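BIRKAR STREET SUPPER CLUB
Minutes of the winter meeting, 7 Feb 2018
Held in the upstairs room at Ambrosio

Present: more than usual, owing to the soup.
In the chair: Alfredo Estrella
Minutes: Arnel Estrella, who was told it would be a short one

1. Minutes of the last meeting
Read by those who had brought their glasses and approved by the rest. One correction: the word "curdled" in item 4 is to be replaced with "separated," at the request of the cook.

2. Matters arising
The large stockpot has been returned. The lid has not. Alfredo said he would ask again, in a tone the meeting took to mean he knows exactly where it is.

The label maker is still missing. Several members pointed out that it had a label on it.

3. Pastry night
Alfredo reported on plans for the May supper, which is to be pastry from start to finish. He would like everyone rolling dough at home beforehand, and he spoke for a good while on surfaces. Wood is fine if it is floured and scrubbed. Marble is better, in his view, and he has held this view at every meeting since the club was founded. He is fond of the brown kind with white veins and would have the club buy a slab for the upstairs room if the money could be found.

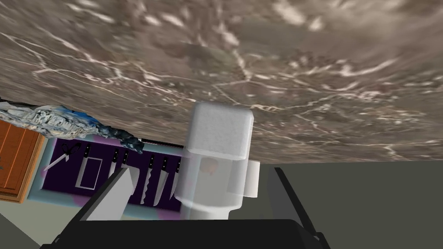
Arnel said that a cookie sheet turned upside down and left in the freezer while you have your coffee does the same job, costs nothing, and can be carried up the stairs by one person. He asked that this be written down, and as he is writing it down, it has been.

Alfredo replied that a cookie sheet warps. Arnel replied that so does the argument. The chair ruled Arnel out of order, and Arnel has recorded the ruling under protest.

Agreed: members may roll on whatever they own. The slab is to be looked into, which in this club is a term with no deadline attached.

4. Menu for May
Onion tart, a fish pie and something with rhubarb. A proposal for individual beef Wellingtons was heard politely. It was felt that we should first get through the fish pie.

Vegetarians are to be asked in advance this time, and given something other than the onion tart with the bacon picked out.

5. Tickets
Price to stay at $18. Over 100 people came last May, and the room was warm enough to prove bread in. The meeting discussed a limit and could not agree on one. Two sittings were suggested, and everyone liked this until it was explained that it meant washing the plates in between.
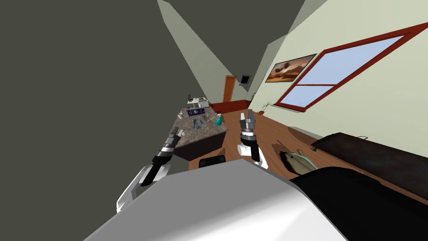
The question of who washes the plates then took up the rest of the hour. A sign-up sheet was sent down one side of the table and came back up the other with a drawing of a fish on it. The chair has asked for names by the next meeting and says he will otherwise go by surname, a method that Arnel observed would put the two of us at the sink together, there being no other pair of Estrellas in the club.

6. Oven
The left-hand oven runs hot. The right-hand oven runs when it feels like it. A repair quote was read out and followed by a silence. Agreed to use the left-hand oven and stand near it.

7. Any other business
Could whoever takes the good scissors please bring them back.

The recipe folder is to be copied before any more of it gets butter on it. Page 2 of the shortcrust can now be read only by holding it up to the window.

A complaint was received about the length of item 3. It was noted, at length.

8. Next meeting
Same room, date to be sent round. Bring a bowl.

Action points
Stockpot lid: Alfredo
Slab, price of: Alfredo
Asking the vegetarians: Arnel
Plates: open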